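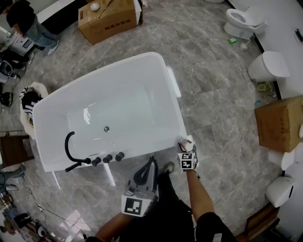 Freestanding bath with black taps.

To: humdale-houses
Date: 2019-07-28
Subject: Re: Hard water, is a softener worth it?

Dear list,

Last week this question came and it has had only short answers, so I would like to give it a longer one. I quote the message first, for those who read only the digest.

> Hello all. We moved to Humdale in January from a soft water area and
> I am a bit shocked by the scale. The kettle is furred after a week,
> the shower head sprays sideways and there is a brown line in the toilet
> that will not come off. We are going to do the bathroom properly,
> with a new bath, and a salesman tells us we must have a water
> softener first or we will ruin everything. He wants 2,000 pounds
> with fitting. Is it worth it, or do people here simply live with it?
> We also have an old cylinder which makes a noise like a train.
> Thank you for any experience.

I live on the Gosley side of the valley, where the water is the same as yours and comes from the chalk. Where I grew up the water was so soft that the soap would not rinse from your hands. When I came here I made every mistake that one can make with hard water, and I have paid for most of them.

The first thing I would say is that you have two problems in your message and they should be kept apart. One is the scale that you see and the other is the scale that you don't see. The kettle, the shower head and the line in the toilet are ugly, but they are cheap. A kettle you can clean with citric acid from the chemist, a spoonful in a full kettle, boil, leave for an hour, pour away and rinse well. The shower head you unscrew and put in a bowl of vinegar overnight. If it has rubber points in it, rub them with your thumb every time you shower and you will hardly need the vinegar.

The train noise is the expensive one. I had the same noise for three years and I believed it was the pump. It was scale on the heating coil in the cylinder, and the water was boiling in small places under the crust. When the man from Ifans took the old cylinder out he tipped it and the pieces came out like gravel. I kept a piece for a long time on the window sill. So before you choose any bath or any taps, have the cylinder looked at. If it must be replaced, do that before the softener question, otherwise you protect something which is already finished.

We now have a 200 litre cylinder with an outside plate exchanger. I wanted a Jurkel, which my brother has at home and praises very much, but nobody local would promise to service it, and I think with hot water you should buy what the nearest person can repair. Ask for the inspection opening to be on the side where you can reach it. Ours was fitted facing the wall and had to be turned round, with a second bill.

Then the temperature. This is free and I don't understand why it isn't told to every new resident. Scale comes out of the water much faster when the water is very hot. Our cylinder was set far too high by the people before us. The stored water must stay at 60 degrees for the sake of legionella, please do not go under that, but there is no need to go above it, and many old thermostats are set well above. Ask your heating engineer to check it with a proper thermometer, the dial on the outside of ours was wrong.

Now the softener itself. I will describe how it has been with us and you can compare it with your own house.

We put one in after the new cylinder. It stands under the kitchen sink and takes up the whole cupboard, so think where your bucket and your cleaning things will go. It uses salt in blocks, and the blocks are heavy to carry from the car. It needs a drain and an electric socket (some types do not need the socket). When it washes itself at night you can hear it through the floor, not loud, but our guest asked what it was.

You should keep one tap unsoftened for drinking. The installer will normally suggest this, but I have seen a house in Gosley where it was forgotten, and the tea there was strange. Outside taps should also be before the softener, it is a waste of salt to give it to the beans.

What has improved is the glass, the taps and the laundry. The towels are softer and we use less than half of the washing powder. The boiler man is pleased at each service. What has not improved is my skin, although the salesman promised this very warmly. Perhaps for others it is different. I would not buy a softener for that reason alone.

About finishes: if you stay with hard water, think carefully about dark taps. White spots are hard to see on chrome and very easy to see on black. You can't attack black taps with the strong descaler either, many of the makers forbid it and the guarantee is gone. A soft cloth after each use is the only method I know, and you must ask yourself if your family will do it. Mine will not. For the bath itself I would worry less. A white bath wiped after use stays good for many years in our water, and where the tap drips there will be a mark in any case, until you change the washer.

The last point is soap, and it was a surprise for me. Bar soap and hard water make together a grey scum, and this is most of what people call limescale on the bath. When we changed the bar for liquid wash, the ring in the bath was almost gone, before we had any softener at all. If you want to try only one thing this month, try this one, it costs very little.

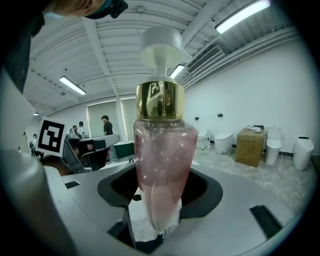 One answer to this, sent to me off the list when I had mentioned the soap once before, was that liquid wash only moves the cost to another place, that the bottles are thrown away half full, and that a bar with a good rinse of the bath does the same work in any water. I accept the part about the rinse. If you rinse while the bath is still warm and the scum has not dried, you win most of the battle with either of them. In our house this does not happen reliably, and with liquid it matters less.

So my answer to your question is that I would not sign for 2,000 pounds now. I would have the cylinder examined, bring the thermostat down to where it should be, change the soap, and do the new bathroom with a space and a drain prepared for a softener. Ask the plumber to leave a loop of pipe with two valves near the stopcock. It is small work when the floor is open and a big work afterwards. Then live with it over one winter and decide. Also please get 3 prices, and let one of them be from somebody who does not sell on commission.

For the brown line in the toilet: turn the water off, flush, and take out what remains with a sponge. Lay paper soaked with citric acid on the line and leave it the night. Never mix this with bleach, the gas is dangerous. I needed two nights.

With friendly greetings from Gosley

Comments (4)

Reader in Humdale: Agree about the thermostat. Ours was at 75 when we moved in. The noise got better but did not go away, and we had a new cylinder in the end.

Anonymous: Does anybody have experience with the magnetic things that clip on the pipe? My neighbour swears by his, but his kettle looks exactly like mine.

Gosley original poster: No experience of my own with the magnets, I am sorry. I would borrow one before buying.

Anonymous: Check whether your landlord allows the salt type if you rent. We had to take ours out and make good the cupboard.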